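Section 5: First Two-Arm Session

Applies to the Zalton bench kit, both arms fitted. If you have only one arm fitted, go back to Section 2 and find out where the other one went.

Before you start

1. Press the stop button. Check that both arms stop. Release it by twisting, and resist the urge to pull.
2. Run your hand along each cable from wrist to base. It should have slack at every joint. An arm will win any argument with a tight cable, and you will be buying the cable.
3. Set the speed limit to 30 percent. The dial goes higher. So does the price of a replacement wrist.

CAUTION: Keep hands, sleeves and coffee off the table while the arms are live. The kit has no opinion about you and will not go around.

Teaching the hold

4. Choose Paired Hold from the Tuseck menu and pick a start position for each arm.
5. Bring the left gripper in first. Stop when the fingertips touch.
6. Bring in the right gripper from the opposite side, then press Save.

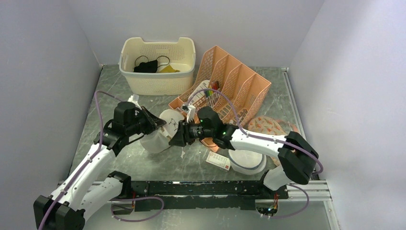 Paired Hold works best when each arm takes its own side and stays there. Most first-day trouble comes from asking both grippers to go for the same spot, which they will do with great loyalty. Let them face each other across the object, as the two do here with the white container, and leave a narrow gap between them. A tilted object is fine as long as part of it rests on the table. The basket and the rack at the back can stay where they are, provided neither arm has to pass through them.

NOTE: Error 108 means the arms have been told to occupy the same space. Clear it, back the right arm off, and repeat step 6. If you get it again, back the left arm off too and reconsider your start positions.

Finishing

7. Open both grippers before you send either arm home. The menu lets you do this in the wrong order, a feature Rirnen has been promising to remove since February.
8. Switch off at the wall, and support each arm as the power drops. They are heavier than they look and they go limp without warning.

Saved holds are kept under the name you gave them. "Test2final" will mean nothing to you next week.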